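Resska (mobile software)

Resska is a reminder and timer application for mobile phones. It was developed by Feyisa, a software company based in Vumberg, and is best known for its handling of alerts that arrive while a phone is silenced or locked. The program was designed by Trinidad Manalo, who led its development through the first two major versions.

History

Work on Resska began as a small tool for shift workers at a hospital in Clultesthorpe, where staff needed repeating reminders that did not follow a seven-day week. The first public version allowed a maximum of 17 active reminders. Version 2 raised the limit to 100 and introduced shared lists, which let several users receive the same alert on their own phones.

Lemlem Araya succeeded Manalo as lead developer shortly after the release of version 2. Under Araya, the settings screen was rewritten and the separate tablet edition was withdrawn.

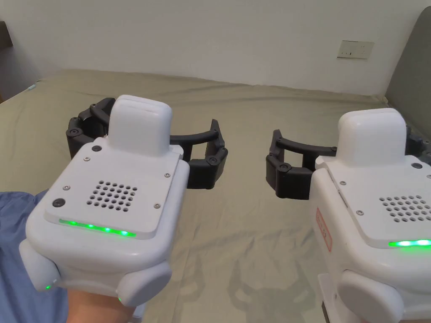 This page was last changed on a Thursday in May.

Features

Reminders in Resska may be set by time of day, by interval, or by the completion of an earlier reminder. Each can be given its own sound, volume level and snooze length. A reminder that is not dismissed repeats until the user responds or the set number of repeats has been reached.

The application stores its data on the phone. Users who turn on shared lists must create an account, and the contents of those lists are then kept on the company's servers. Reminders that have not been shared remain on the device and are lost if the application is removed without a backup.

Known problems

Error 617 is shown when the phone's clock and the time zone chosen in the application do not agree. In early releases the error stopped all pending alerts, including those set by interval. Later releases suspend only the reminders tied to a time of day and display a notice on the lock screen. The error is cleared by selecting the time zone again and restarting the application.

See also

Alarm clock
Calendar software
Push notification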